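Imprimer | Envoyer par e-mail
Temps de lecture : 6 min

Sous-couche grise sur une porte de cuisine : vraiment indispensable avant un gris foncé ?

Posté par Jocelyn Macapagal, en avril

Bonjour à tous,

Je refais ma cuisine, enfin les façades, et j'en suis au stade où tout le monde me donne un avis différent. Les portes sont en mélaminé blanc, d'origine, pas toutes jeunes mais saines. Je veux passer à un gris brun assez sombre, mat. Au magasin, le vendeur m'a mis dans les bras un pot de Kamow « spécial teintes profondes », une sous-couche déjà grise, au motif que sur une sous-couche blanche je n'arriverais jamais à la bonne couleur. Elle coûte presque le double de la blanche de la même marque. J'ai demandé pourquoi, on m'a répondu « c'est technique ».

Je veux bien que ce soit technique, mais j'aimerais comprendre. J'ai lu ailleurs que n'importe quelle sous-couche pouvait se teinter soi-même avec un fond de pot de la finition. J'ai lu aussi qu'il fallait poncer, et aussi que les primaires modernes dispensaient de poncer. Je me méfie un peu des gens qui dispensent de tout.

Donc :

1. la sous-couche grise, utile ou argument de rayon ?
2. ponçage ou pas sur du mélaminé ?
3. combien de temps laisser avant de remonter les portes ? Sur le pot de finition il est écrit « sec en 4 heures » et j'ai du mal à y croire.

J'ajoute que je n'ai pas de pistolet et que je n'en achèterai pas. Rouleau et pinceau. Merci d'avance.

Severino Goicoechea

La grise, prends-la, j'ai fait toute ma cuisine avec et ça rend super bien. Pas poncé, juste dégraissé au produit vaisselle. Nickel au bout de deux mois.

Tsegereda Ejigu

Deux mois, ce n'est pas une durée pour juger une porte de cuisine. On en reparle après l'hiver, surtout pour celle qui est sous l'évier.

Je reprends dans l'ordre. J'ai repeint pas mal de meubles, les miens et ceux d'autres gens, et j'en ai raté assez pour avoir un avis.

La sous-couche grise. Elle a un intérêt réel mais modeste. Un gris foncé couvre déjà bien tout seul, c'est plutôt avec certains rouges, certains jaunes et les bleus très vifs qu'on rame. Sur un primaire blanc, il faudra peut-être une couche de finition en plus, et les petits éclats se verront davantage dans les angles le jour où la peinture sautera. Est-ce que ça vaut le double du prix ? Pour deux portes, non. Pour une cuisine entière, faites le calcul avec le prix de la finition, qui est en général plus chère que le primaire, et vous verrez que ça se discute. Ce que je conteste, c'est le « vous n'y arriverez jamais ». Si, on y arrive.

Teinter soi-même : possible si les deux produits sont en phase aqueuse et que le fabricant le permet. Si la notice n'en parle pas, écrivez-leur. J'ai écrit une fois chez Nerkow, on m'a répondu au bout de deux semaines que c'était déconseillé, sans un mot d'explication. Je l'avais fait entre-temps et la porte se porte bien, mais je n'en tire aucune loi. C'était une porte de placard de couloir, que personne n'ouvre avec des doigts gras.

Le ponçage. Le mélaminé est lisse et peu absorbant, et toutes les promesses du rayon n'y changent rien. Un primaire d'accrochage sans ponçage tient sur les grandes surfaces planes. Là où ça lâche, c'est autour des poignées et sur les chants. Je passe donc un coup de grain fin partout, sans insister, le but étant de casser le brillant. Il ne faut surtout pas traverser le décor, dessous c'est de l'aggloméré et il boira. Dégraissage avant le ponçage et après. Si on ponce une porte grasse, on fait rentrer le gras dans les rayures, et aucun primaire n'aime ça.

Attention aussi au choix de la teinte. Les gris bruns changent énormément d'une lumière à l'autre, et je ne fais plus aucune confiance aux aperçus sur écran. Un gris clair posé devant un brun foncé paraît presque blanc. Le même gris, avec un voisin clair, redevient terne. Les fonds unis des images de synthèse montrent assez bien le phénomène : pas de carrelage, pas de fenêtre, aucune ombre portée, et un ton qui a l'air parfaitement défini alors qu'on n'a rien de réel à quoi le comparer. Regardez combien de gris différents on lit sur la grosse pièce claire du bas, du presque blanc jusqu'au gris sombre vers le bord arrondi de droite :

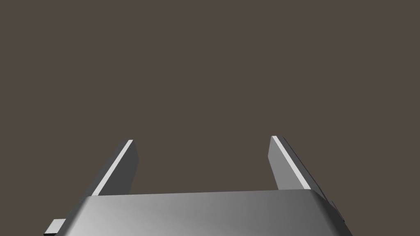 Le séchage

« Sec en 4 heures », ça veut dire sec au toucher. Vous pouvez poser le doigt sans le salir, rien de plus. La dureté vient bien après, et pour une laque acrylique je compte 30 jours avant de frotter avec autre chose qu'un chiffon doux. On peut remonter les portes avant, évidemment, on ne va pas manger au restaurant pendant un mois. Mais pas de butées neuves collées sur la peinture fraîche, pas d'éponge qui gratte, et on laisse les portes entrouvertes la nuit pendant les premiers jours, sinon elles collent au caisson et on arrache tout au petit déjeuner. Ça m'est arrivé, avec la porte du café.

Faites un essai avant d'acheter la quantité complète. L'intérieur d'une porte suffit : primaire, deux couches, une semaine d'attente, puis l'ongle. Si ça part à l'ongle, le reste partira aussi, sous-couche grise ou pas.

Jianguo Kang

D'accord avec Tsegereda sur presque tout, sauf sur le grain fin « partout ». Sur les moulures c'est le meilleur moyen de percer le film. J'y passe une éponge abrasive souple et je m'arrête dès que ça ne brille plus.

Pour la sous-couche grise, j'ai eu la curiosité de comparer les fiches de la Kamow blanche et de la Kamow « teintes profondes ». Même rendement annoncé, même temps de séchage, mêmes supports. La seule différence que j'ai trouvée est la couleur. Je ne dis pas que c'est le même produit, je dis que la fiche ne permet pas de savoir pourquoi l'un coûte plus cher que l'autre – et qu'un vendeur qui répond « c'est technique » ne l'a sans doute pas lue non plus.

Un mot sur le budget puisque la question traîne derrière les trois autres. On m'avait fait un devis de 980 euros pour des façades neuves chez Cifuentes, pose non comprise. J'en ai eu pour moins de 200 en peinture, primaire, rouleaux et abrasifs, avec une finition Wandura achetée en fin de série. Résultat correct de loin, correct de près aussi sauf sur une porte où j'ai voulu rattraper une coulure trop tard. Par contre j'y ai laissé mes soirées pendant presque trois semaines, et ça, les blogs qui vous promettent une cuisine en un week-end ne le mettent pas dans la colonne des dépenses.

Rouleau : prenez un laqueur à poils très courts ou une mousse de bonne qualité. Les mousses premier prix font des bulles, et sur du mat foncé chaque bulle laisse un petit cratère. Travaillez les portes à plat et démontées. Numérotez-les derrière au ruban de masquage, charnières comprises, on croit toujours qu'on se souviendra.

Jocelyn Macapagal

Merci à tous les trois. J'ai rapporté la grise, ils l'ont reprise sans discuter, ce qui m'a presque donné des doutes dans l'autre sens. J'ai pris la blanche et une éponge abrasive. Essai en cours sur l'intérieur de la porte sous l'évier, la pire de toutes, je viendrai dire ce que donne l'ongle.

@Severino, je veux bien des nouvelles de la tienne l'an prochain !

Severino Goicoechea

Ok ok. J'ai regardé mieux, il y a un petit éclat près de la poignée du four. Mais vraiment petit.

Lenka Vondráček (modération)

J'ai déplacé le fil dans « Peinture et finitions ». Je laisse ouvert en attendant le test. Pour les demandes de prix ou les comparatifs de magasins, merci d'ouvrir un autre sujet.

Imprimer | Envoyer par e-mail

Contact – Mentions légales – © Tous droits réservés – Haut de page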